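Reading the Small Print: Notes for Unit 2
Technical Writing for Everyday Products
Instructor: Darius Sârbu
Handout updated 2/20/25

Welcome back! Last time we looked at recipes, and I loved how many of you spotted the hidden steps in them ("drain the pasta" with no colander on the list - great catch). Now we move on to the printed sheet that comes with something you buy. I think it's one of the most interesting kinds of writing there is, and hardly anyone studies it.

A sheet has to do several jobs at once. It warns, it teaches, and it covers the company legally, often in a very small space. Those jobs fight each other. The warnings want to go first, but the reader wants to know which button to press!

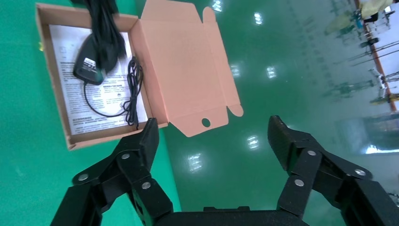
Headings are where I'd like you to start. A reader with a new product in hand doesn't read from the top, they hunt. In a sheet like the one under the black power adapter, with its rows of small dark text, the few bolder heading lines and the little icons are what the eye can grab first. So ask what a heading promises. "Power" promises very little. "Connecting the power" is better, and "Plug it in first" is better still if the order matters.

Our main case is the Wunik desk lamp sheet, which runs to 482 words in English. Almost half of them are warnings. Compare it with the Turkeo version, written for the same kind of lamp, where each warning sits right beside the step it belongs to. Read both out loud if you can (it helps more than you'd think).

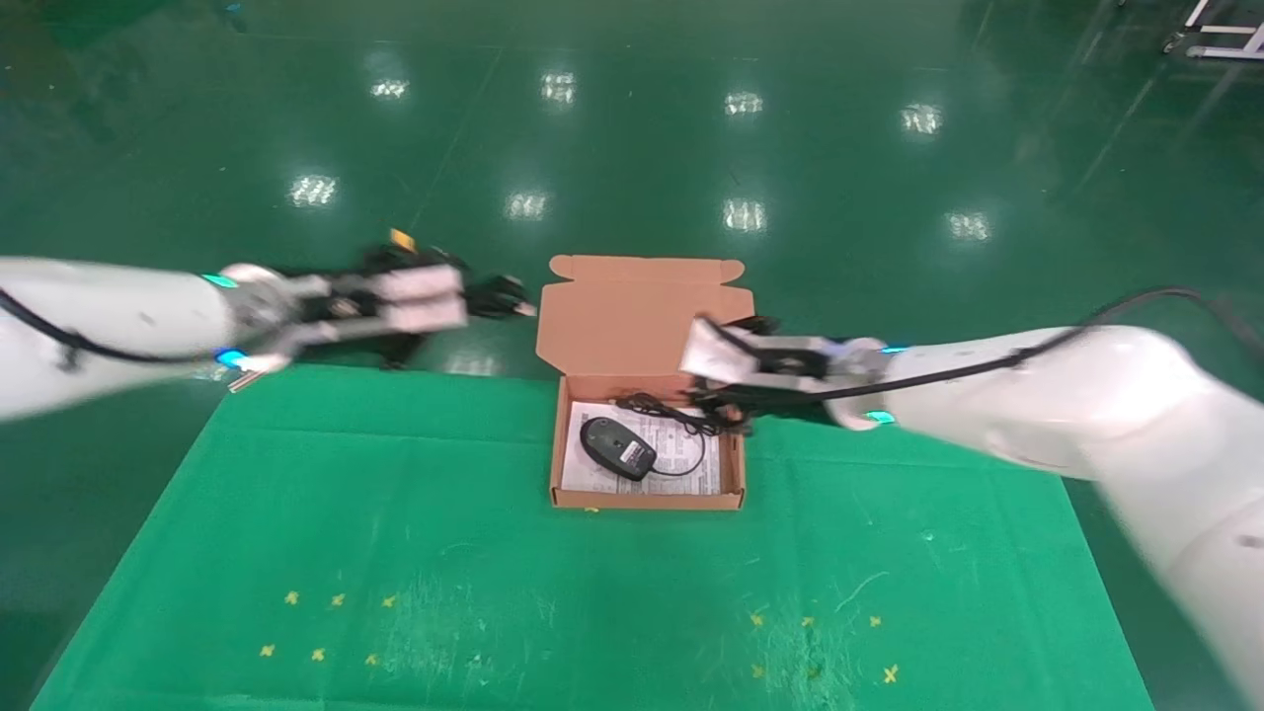
Verbs come next. Start each step with one, and keep one action to a step. "Attach the base and tighten the screw before turning the lamp over" is three actions, and the reader will have the lamp upside down by the second.

Reading: Mulder, chapter 9, up to the section on translation. Skip the Pranitent case for now, we'll get to it in May.

To hand in: pick a sheet from a drawer at home and rewrite one section of it. Staple the original to the back - I really do want to see both!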